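Suche Suchbegriff eingeben Los

Vonari im Alltagstest: Kinopass-App mit Haken

Von Hiba Jaber
Montag, 27. Mai 2019

Kurz vorweg, weil die Frage dauernd kommt: Ja, ich habe den Pass selbst bezahlt. Kein Testzugang, kein Presseabo. Angemeldet mit privater Mailadresse, Karte hinterlegt, losgegangen.

Vonari also. Monatspass fürs Kino, läuft komplett über die App. Man zahlt monatlich, sucht sich eine Vorstellung, bucht, zeigt am Einlass den Code. Mitmachen tun bei uns bisher drei Häuser: das Gilbert am Bahnhof, das Imine in der Altstadt und der große Costgate-Kasten draußen beim Baumarkt. Reicht mir. Wer nur Arthouse will, ist im Imine gut aufgehoben, für den Rest fährt man halt raus.

Anmeldung ging schnell. Name, Geburtsdatum, Foto. Das Foto wollte die App erst nicht nehmen, angeblich zu dunkel, dann das gleiche nochmal hochgeladen und es ging. Na gut.

Erster Abend: Gilbert, Spätvorstellung, kaum was los. Code vorgezeigt, drin. So soll es sein. Zweiter Abend: Costgate, Freitag, Saal mit 200 Plätzen und gefühlt alle wollten gleichzeitig rein. Code lädt nicht. Kein Empfang im Foyer, die App speichert das Ticket nicht offline. Bin dann raus auf den Parkplatz, Code geladen, Bildschirmfoto gemacht, wieder rein. Die Werbung war da schon durch, den Trailer zum Film im Juli hab ich verpasst, den wollte ich eigentlich sehen. Also mein Tipp: Bildschirmfoto zu Hause machen. Wird beim Einlass akzeptiert, zumindest bei mir jedesmal.

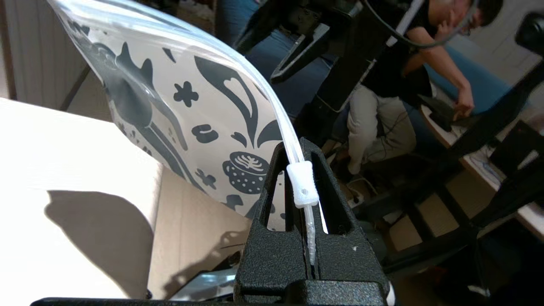 Zipbeutel mit Kaffeemotiv und Blüten.

Jetzt zum Kleingedruckten. Eigene Snacks sind im Costgate verboten, im Gilbert interessiert es keinen, im Imine stehen Kekse auf der Theke. Mit dem Pass gibt es angeblich Rabatt auf Getränke, steht so in der App. An der Kasse im Costgate wusste man davon nichts. Kollege Anas Chamoun hat es eine Woche später probiert, gleiches Ergebnis. Support angeschrieben, Antwort kam am nächsten Tag: Der Rabatt gilt nur bei Vorbestellung in der App. Steht da aber nirgends. Jedenfalls hab ich es nicht gefunden und ich habe gesucht.

Dann die Zuschläge. Überlänge kostet extra, 3D auch, Loge sowieso. Im Costgate macht das 5 Euro pro Besuch, wenn man einen normalen Blockbuster im großen Saal nimmt. Kann man vorher sehen, aber erst im letzten Schritt vor dem Buchen, klein und grau. Das nervt. Ein Pass, der als Flatrate beworben wird, sollte die Zuschläge gleich neben der Uhrzeit anzeigen. Nizar Khoury aus der Redaktion sieht das lockerer, der geht allerdings nur ins Imine, und da gibt es keine Loge.

Punkte sammeln geht auch. Pro Besuch wird gutgeschrieben, bei 200 Punkten gibt es eine Freikarte für eine Begleitperson. Soweit bin ich noch nicht. Die Punkte vom ersten Abend sind bis heute nicht drauf, die vom zweiten schon. Support hat sich dazu nicht nochmal gemeldet.

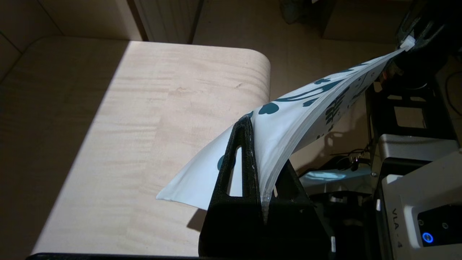

Der Saalplan ist das eigentliche Ärgernis. Auf dem Handy winzig, beim Vergrößern springt er zurück, und die Reihenbuchstaben schieben sich übereinander. Auf meinem älteren Gerät war es wie bei der dünnen Folie mit dem blaugrünen Aufdruck: dass da Schrift steht, sieht man, lesen kann man sie vor lauter Falten nicht. Hab einmal Reihe C statt G erwischt. Nacken am nächsten Morgen entsprechend. Umbuchen geht nur bis kurz vor Beginn und nur, wenn man den alten Platz erst freigibt, was in einem vollen Saal keine gute Idee ist. Am Rechner im Browser ist der Plan übrigens völlig in Ordnung. Warum nicht in der App?

Was gut ist: die Programmübersicht. Alle Häuser in einer Liste, sortierbar nach Uhrzeit, Originalfassungen extra markiert. Dafür hab ich früher immer die einzelnen Kinoseiten aufgemacht. Die Seite vom Gilbert ist ja seit Jahren ein Graus. Erinnerungen kann man auch setzen, kommen pünktlich. Und die Merkliste sagt Bescheid, wenn ein Film zum letzten Mal läuft. Ich hätte sonst zwei Sachen verpasst, die im Imine nach einer Woche wieder weg waren.

Kündigen: ausprobiert, geht im Profil ganz unten, Bestätigung kam sofort per Mail. Danach gleich wieder zurückgenommen, ging auch. Mindestlaufzeit ist schon happig, da vorher lesen. Pausieren über den Sommer gibt es leider nicht, und im Juli sitzt man bei gutem Wetter nunmal lieber draußen.

Lohnt sich das? Wer öfter geht und flexibel bei den Zeiten ist, ja. Unter der Woche ist es super, man geht einfach mal rein, auch in Sachen die man sonst nie gekauft hätte, und wenn's nichts ist, geht man wieder. Für reine Wochenendgucker im Costgate eher nein, da fressen die Zuschläge den Vorteil auf. Familien können mit dem Pass gar nichts anfangen, Kinder brauchen ein eigenes Konto und das geht erst ab Volljährigkeit. Verstehe wer will.

Ich behalte ihn erstmal. Offline-Tickets sollen kommen, schreibt der Support, ohne Termin. Wenn sich am Saalplan was tut, trag ich es hier nahc.

Plus: Programmübersicht, Erinnerungen, Kündigung problemlos
Minus: Saalplan in der App, Zuschläge versteckt, kein Ticket ohne Netz

Auch interessant
Imine: Neue Bestuhlung im kleinen Saal, erster Eindruck
Suha Tarawneh: Warum ich wieder ins Nachmittagskino gehe
Popcorn süß oder salzig? Eure Zuschriften
Costgate baut Foyer um, Eingang zeitweise hinten
Shiuli Gunawardena über Untertitel und wer sie macht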